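About Skalia

Skalia helps small workshops, schools and laboratories to buy their first robot arms. We do not build robots and we do not sell them. We make the plan and the budget together with the customer, and we stay until the equipment is in daily use.

The company was started by Thaís Fagundes, who before was responsible for purchasing in a packaging factory in Trovholm. She saw many times that the price of the arm was studied very well, and the price of everything else was forgotten: the table, the grippers, the spare cables, the hours of training. Today we are 4 people, and each of us has worked on the buyer's side.

Our work begins with a list of tasks. We ask the customer which objects must be picked up, how big they are and how often they change. Then we try similar tasks on a table with two arms, using toy blocks, a cup and other things from a normal house. Only after this we write the equipment plan.
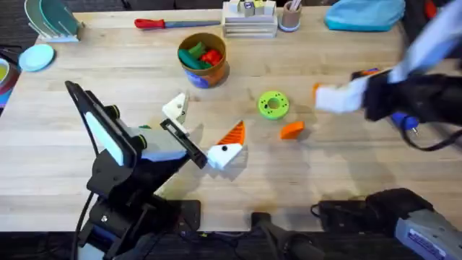 Should we buy two arms at once, or begin with one?

Most of our customers begin with one arm and reserve money for the second in the next budget year. If your task needs one hand to hold and another hand to place, we advise to order both together, so the delivery and the installation are paid one time.

A planning package costs 1,576 euros and includes one visit, the task list and a written budget for the first year. A review of a budget you already have costs 380 euros. We answer all written requests in 30 days or less.

Our largest projects until now were for Yook, a maker of small kitchen parts, and for the Fuvonik training school, where the second room was finished in June.

The next open day for buyers is Sat 17 July in our office in Trovholm. Please write to us before, because the places are limited.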